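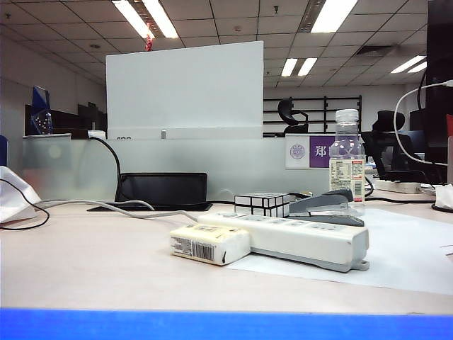

## Gripper comparison, 26/04/2023

The desk trial of the Dernus and Mundo grippers was completed with 13 objects, each attempted five times. The mirror-style puzzle cube and the stapler were included for their uneven shapes, and the clear water bottle for its transparency.

The Mundo unit recorded 7 failed grasps, most of them on the power strip lying diagonally across the desk. The Dernus unit closed more slowly – a matter of controller settings – and will be tested again in August with revised firmware, build 2461.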